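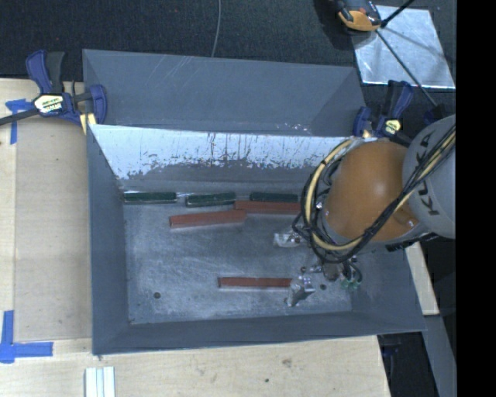 Sheet-metal bin, floor view. Green blocks at the back wall, reddish-brown ones in front.

1/ Notes on the bin at the Stindport unit, for anyone lining up a similar one. Ours is plain grey sheet with sloping sides, bought second-hand from Halton for £126. No liner, no paint on the floor.

2/ The floor has gone cloudy and silvery in patches, with fine scratches over it. I've left it. Polishing takes an afternoon and the marks are back by July.

3/ The slope matters more than the depth. Ours is 64 degrees on the long sides. Gosten sell one at 57 and long blocks lie up against the wall in it.

4/ Back wall: bright band low down, streaked and ragged along its bottom edge. It throws glare under strip lights. Turn the bin or move the lamp – matt spray doesn't last.

5/ Two small round holes low down, left and right. Keep them clear when you sweep. Grit packs into them and needs a bit of wire.

6/ Dark green on worn steel is harder to pick out than the reddish brown, more so tight against the back. If you can choose your colours, go lighter.

7/ Weighed the blocks on the Haddad scale, full set: 753 g. Spreadsheet updated.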